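About us — Prumby Handling

Two-handed robot kits for small packing benches. Set up, trained on your own products, left running. 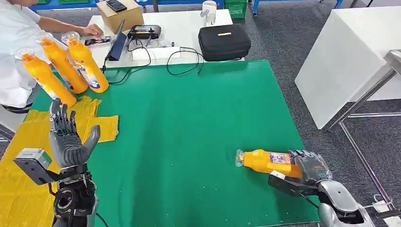 One customer at Sutcliffe told us the hands were fine from the first week but the manual was dreadful, and could we please rewrite the bit on grip settings. Done. New one went out in September, 40 pages down to 30.

What you get: two arms, two five-fingered hands, a day on site with us. Bottles mostly, lying down or stood up, whatever your line sends. Awkward shapes — ask first.

We started out in a shared unit at Pelov and still do all testing inhouse. Repairs too. Hire or buy, same kit either way, and you can swap from one to the other part way thru.

Spare fingers: order code 2734. Wrist cables: 1624. Both kept in stock, usualy posted same day.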